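# Refill store in Kutarwood moves to a bigger space and changes how it handles bottles

The household refill store Skendamia has moved into the former hardware shop at the north end of the main street in Kutarwood. The new store opened its doors in May, after three weeks in which customers had to use a temporary counter at the back of the Egilsson feed and garden center.

The store sells dish soap, laundry liquid, floor cleaner, white vinegar and similar products from large drums. Customers bring in an empty bottle, have it weighed, fill it and pay for what they take. The old space had room for two people at the taps and one at the scale. On busy mornings the line went out onto the sidewalk.

The new room is a little more than twice the size. The taps are along the left wall, the scales are in the middle, and there is a sink at the back where bottles can be rinsed before they are filled. The sink was the change customers asked for most often in the comment book kept at the old store, according to a notice posted by the door. People had been turned away in the past for bringing in bottles with residue in them, and some of them had driven in from the lake road to do it.

## Bottles to borrow

The store has also expanded its loan system. Customers who don't have a bottle of their own can now borrow one for a deposit of 5 dollars. The deposit is returned when the bottle comes back with its cap. A bottle without its cap gets half the deposit back. The store says in its printed rules that caps are the part most often lost and the hardest to replace one at a time.

Loan bottles are plain plastic and are used again and again until they crack, turn brittle or can't be cleaned. Each bottle gets a label when it is first filled. The label has to stay on, and customers are asked to keep the text facing out on the shelf at home, especially in houses with children. A bottle that comes back with no label is emptied and rinsed, and a new label goes on before it is used again.

The loan shelf holds screw-cap bottles only. Spray heads and pumps are sold separately, and they should be taken off and rinsed before a bottle is handed back in.

At the rinse sink, the store checks three places in particular: the threads of the neck, the inside of the shoulder and the bottom corners. Dried soap collects in the threads and keeps the cap from closing fully, so that the bottle leaks when it is laid on its side in a bag. A stiff brush for the threads hangs on a hook over the sink and is free to use.

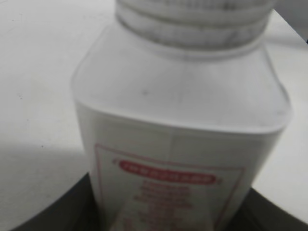
## What can and can't be refilled

Customers may still bring in their own containers. The rules for these are mostly the same as before the move, with a few additions:

- The container must be empty and clean inside. Rinsing at the store is fine, but the container has to be drained well before it goes on the scale.
- It must have a cap that closes. Foil, plastic wrap and corks are not accepted.
- It must stand upright without help.
- Bottles that have held motor oil, weed killer, paint thinner or pool chemicals are refused, even if they have been washed.
- Drink bottles are no longer accepted for cleaning products. This rule is new. Customers who bring one in will be offered a loan bottle.
- Old labels must be covered or removed if the new contents are different from what the label says. Blank labels and a marker are on the counter.

The rule on drink bottles drew a number of complaints in the first two weeks. Several regular customers had used the same water bottles for dish soap for years. The store answered with a short note by the register, which says that a bottle of clear vinegar cleaner looks the same as a bottle of water to anyone who doesn't know what is in it. Customers who turned in a drink bottle during the opening month got a loan bottle without paying the deposit.

Bleach is not sold at the taps and won't be in the new store either. It is available in sealed bottles on the shelf by the window. Signs at the taps remind customers not to mix it with the vinegar products or to put one into a bottle that has held the other, and those bottles are not taken at the rinse sink.

## Numbers from the old store

A sheet posted next to the loan shelf gives the totals for the last full year at the old address. In that time 1003 loan bottles went out. Around 700 of them had come back by the time of the move. The rest are still in people's homes, and the store would like to see them again. Bottles borrowed under the old system, which had no deposit, can be returned at any time, and the person returning one gets a small credit toward a refill.

Old loan bottles are accepted with or without a label. They can be dropped in the crate just inside the door, so there is no need to stand in line at the scale. The crate is emptied at closing.

Laundry liquid was the product most often taken home in a loan bottle, followed by dish soap. Floor cleaner was far behind, and the sheet notes that most people who buy floor cleaner bring their own container.

## Delivery and the Traso route

Home delivery, which had been stopped during the move, is running again on the Traso side of the river. Filled bottles are left at the door in a crate, and empty ones are picked up on the same trip. Delivery customers are asked to rinse their empties, screw the caps back on and stand the bottles upright in the crate. Loose caps in the bottom of the crate caused trouble in the winter, when several of them froze to the boards – the store now asks for caps on the bottles only.

There is no delivery to the lake road for now. The store says it will look at the route again in the fall. Until then, lake road customers can order ahead and pick up at the Egilsson garden center, where the temporary counter has been kept as a pickup point. Orders placed before noon are ready there the next morning. The garden center does not take payments for the store and can't weigh or fill bottles, but it will accept empties.

## Parking and hours

The new store has no parking lot of its own. Customers can use the public lot behind the bank, which is free for the first hour, or one of the 5 spaces in front of the building. Those spaces have a 20-minute limit, and the town has said it will enforce it. The side door on the alley is for deliveries only. Large containers can be brought in through the front, where the step has been replaced with a ramp.

The store opens at 9 a.m. and closes at 6 p.m. The taps are shut off 15 minutes before closing so that the drip trays can be emptied and the floor mopped. The rinse sink closes at the same time.

Prices have not changed with the move, apart from vinegar, which has gone up slightly. The price list is posted at each tap and is also printed on the back of the receipt. Customers who left bottles to be filled at the temporary counter and have not picked them up yet will find them on the shelf behind the register, sorted by the name on the tag. They will be kept until the end of the summer.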